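Unit 3: Enzymes
Handout 2, Temperature and pH
Prepared by Naheed Magsi

Read this before the practical and bring it with you. The diagrams from Handout 1 are not repeated.

1. What you should already know

An enzyme is a protein that speeds up a reaction and is left unchanged at the end. The part of the enzyme where the substrate fits is called the active site. Its shape depends on how the protein chain is folded.
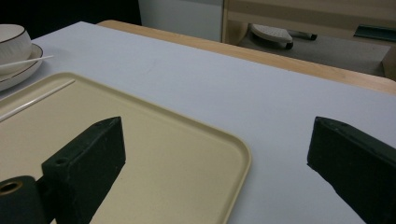 Amylase breaks starch down into maltose. It is made in the salivary glands and in the pancreas. Pepsin works in the stomach and breaks down protein.

2. Temperature

As the temperature rises, molecules move faster and meet more often, so the rate goes up. Past the optimum, the bonds holding the protein in shape begin to break. The active site changes and the substrate no longer fits. We say the enzyme is denatured. Do not write "killed" in your answers. Enzymes are not alive.

Cooling an enzyme slows it down but does not denature it.
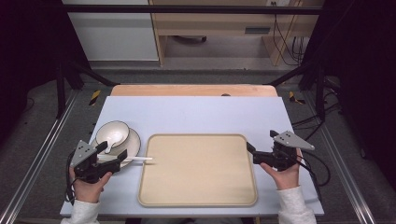
3. pH

Each enzyme has its own best pH. Pepsin works best at pH 2. Salivary amylase works best close to neutral and stops working in the stomach.

A buffer keeps the pH steady during the test. Use a fresh pipette for each buffer.

4. Results table

Draw your table before you start. Put units in the headings only. If the starch is still there after 300 seconds, write "no end point" and move on to the next tube.

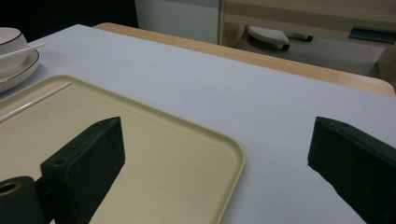

Rate can be worked out as 1 divided by the time in seconds. A tube that takes 200 seconds has a rate of 0.005 per second.

5. For next time

Read page 17 of the course book and plot rate against pH on graph paper. Join the points with a smooth curve. Hamidreza Soltani is taking the October practical, so hand your graphs to him.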